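Subject: Re: Tutetti floor trial, what it means for the staging crew

Answering a few of these at once. I have cut the earlier message down to the part I am replying to.

> Has anyone on the list worked next to the Tutetti units
> once they go past the demo stage? We have been told the
> hand-guided part of the work goes on until July and after
> that "staffing will be reviewed." Our crew does furnished
> rentals and show apartments, so it's sofas, chairs, pillows,
> throws, books on tables, all of it, over and over. My
> questions are (1) does the pay rate change while you are
> doing the demonstration shifts, (2) who decides what counts
> as a finished room, and (3) did anyone lose hours.

On (1). At Etden we got the normal rate for the first stretch and then an extra 4 dollars an hour once it was clear that working with a gripper in each hand is slower and harder on the wrists than doing it bare-handed. We had to ask for it. If your site lead says the rate is fixed, get that in writing, because ours was "fixed" too until people started swapping out of those shifts.

Keep a note of your own hours. The demonstration time and the regular staging time went through two different systems here, and for one whole pay period the first one did not talk to payroll. Everybody was paid in the end, but I would have had a hard time proving mine without the notebook.

Breaks are worth settling early. We do 17 minutes on and 5 off with the grippers, and that came out of the crew, not out of the vendor's paperwork. The vendor's sheet only had a target of 100 completed pickups per shift. A stiff little cushion and a big soft pillow count the same on that sheet, and anyone who has done both knows they should not. The pillows fold on you and you have to go back for a second hold.

On (2). This is where the job changed most for me. Before, the senior stager on the floor looked at the room and said yes or no. Now there is a written list for each room type, and the list says things like "cushions upright, pattern visible, no items left on seat." I don't mind a list. What I mind is that it was written from the Serkuvik catalog pictures and nobody on our crew was asked until after it was in use. Two of us sat down with the site lead on a Tuesday and rewrote the living room part, and it has been better since. Ask to see yours before the trial starts. Once the recorded shifts pile up, they do not like to change the wording.

For the people who asked what a living room reset amounts to now, it is mostly armchair work, cushions and pillows and whatever book has been put with them.
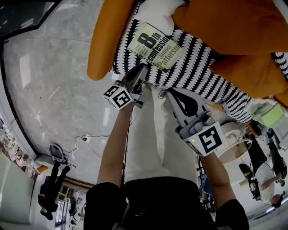

Amândio Bastos wrote back to me off list that the armchairs are the wrong thing to worry about, and he said I could pass it on. His view is that the soft goods will stay with people for a good while, and that the hours will go first from the carrying and the van loading, where the company has already been buying equipment and did not have to ask anybody to demonstrate anything. He also thinks the crews who do the demonstration shifts end up with more say, since they are the ones the site lead needs to keep happy, and that the drivers should be in the same meeting.

I think he is right about the drivers. I am less sure about the say. We had it while the trial was short of people, and it thinned out when two more crews were trained.

Which brings me to (3). Nobody at Etden has been let go. Two people who left in the spring were not replaced, and the Saturday half shift is gone. That is lost hours however it gets written up. The company's answer is that the Saturday work was slow anyway, and some Saturdays it was.

What I would ask for before July, if I were on your crew: what "reviewed" means, and whether the demonstration hours count toward seniority. Ours do, but only for people who signed the second form, and the Neves crew was never given the second form. If anyone from Neves is reading, please check with your lead this week.

I can send our rewritten living room list to anybody who wants it. Write to me directly, the attachment bounces off the list.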